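Visite de la maison Nandis à Bumcombe : le rangement des pièces d'essai

Publié le 30 janvier 2025
Par Faraji Minja

J'avais demandé cette visite en décembre, après avoir lu un petit article sur la maison Nandis dans le bulletin de notre association. La réponse est venue vite, avec une adresse à Bumcombe et la consigne d'apporter des chaussettes propres, parce qu'on n'entre pas avec les chaussures dans les pièces à moquette. J'ai fait le voyage en autocar depuis Drutness. Le trajet est long et le dernier arrêt se trouve assez loin de la porte, donc je conseille aux lecteurs de prévoir 20 minutes de marche, avec une montée à la fin.

La maison date de 1977. Elle était d'abord un foyer pour apprentis, et on le sent encore dans l'escalier, qui est large et sonore. Maintenant, Nandis y étudie le ménage de tous les jours : comment on ramasse, comment on trie, comment on plie, et dans quel ordre on fait ces choses dans une pièce habitée. C'est un sujet modeste, mais moi qui travaille depuis longtemps dans l'entretien des logements, je trouve qu'on l'écrit trop peu.

Nous étions 12 visiteurs. Beatrice Mohamedi nous a reçus avec du thé dans le hall et elle a expliqué le programme : le matin les chambres et le linge, ensuite le repas, et l'après-midi le salon. Elle parle vite et avec beaucoup d'exemples, j'ai dû plusieurs fois lui demander de répéter un mot. Elle l'a fait toujours avec gentillesse.

Des chambres je dirai peu de choses. On nous a montré deux manières de changer une housse de couette, et un monsieur du groupe en a proposé une troisième, plus lente que les autres. La discussion sur les draps-housses a duré plus que prévu, et pour cette raison le repas a commencé en retard. Il y avait une soupe de lentilles et un gâteau à la noix de coco, très bon.

Le salon était pour moi la partie la plus intéressante. L'exercice est simple à raconter : des petits déchets sont sur le sol, et il faut les mettre dans le sac. Ce sont des déchets ordinaires, ceux qu'on trouve après une soirée devant la télévision ou après le passage des enfants. Madame Mohamedi insiste sur le choix des objets. Un emballage froissé, un mouchoir et un bâtonnet de bois ne se prennent pas de la même façon. L'emballage offre des plis, le mouchoir se déchire, et le bâtonnet reste plat contre la moquette et demande qu'on le prenne par un bout.

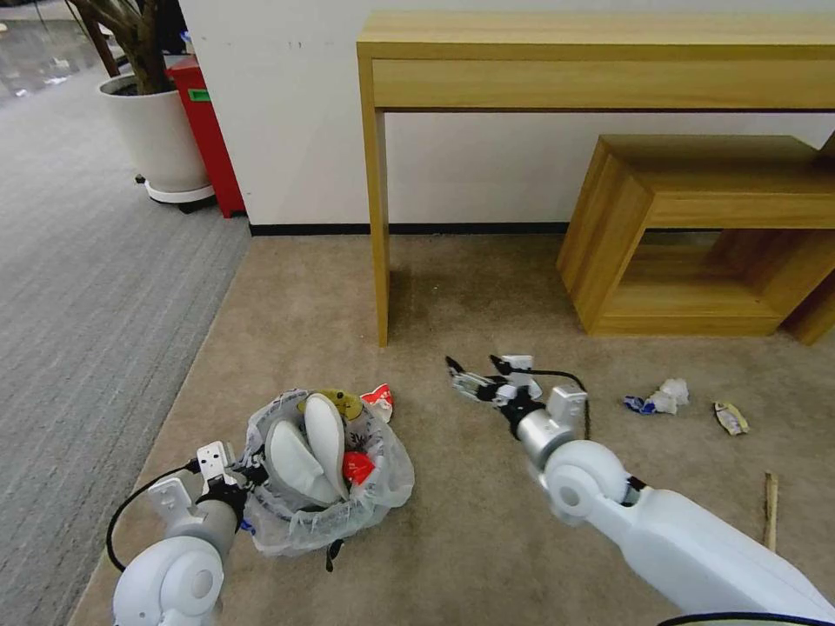

Le ramassage dans le salon, avec le sac ouvert sur la moquette beige.

Le sac est en plastique transparent, et j'ai posé une question à ce sujet. Dans mon métier nous prenons presque toujours des sacs opaques, pour la discrétion. Madame Mohamedi préfère le transparent pendant les exercices : on voit tout de suite ce qui est dedans, et si quelque chose y est tombé par erreur on peut le reprendre. Ce jour-là il y avait dans le sac des semelles blanches, à côté des emballages. Une dame a dit qu'elle aurait gardé les semelles pour les laver. Nous n'étions pas tous d'accord avec elle.

La couleur de la moquette a aussi son importance. Sur le beige, un papier bleu et blanc se remarque bien, mais un petit emballage jaunâtre beaucoup moins. Je l'ai essayé moi-même en me mettant à l'entrée de la pièce, et je dois admettre que le bâtonnet m'avait échappé.

Le mobilier est clair et peu chargé. J'ai aimé la console en bois, contre le mur blanc, avec une sorte de tabouret en forme de caisse ouverte du même bois clair. Le pot de la plante est posé sur une base à roulettes – une bonne idée pour ceux qui passent l'aspirateur chaque jour. L'armoire rouge à côté donne un peu de gaieté à ce coin.

Après le salon, nous avons eu 15 minutes pour les questions. J'ai demandé s'il vaut mieux commencer par les gros déchets ou par les petits. La réponse est : par ce qui est le plus près du sac, puis on déplace le sac. J'enseignais le contraire à mes collègues de Mwaipopo, je vais donc réfléchir.

Deux remarques pratiques pour terminer. Les toilettes des visiteurs sont à l'étage et il n'y a pas d'ascenseur. La visite est gratuite mais il faut écrire à l'avance, et préciser si l'on veut prendre le repas.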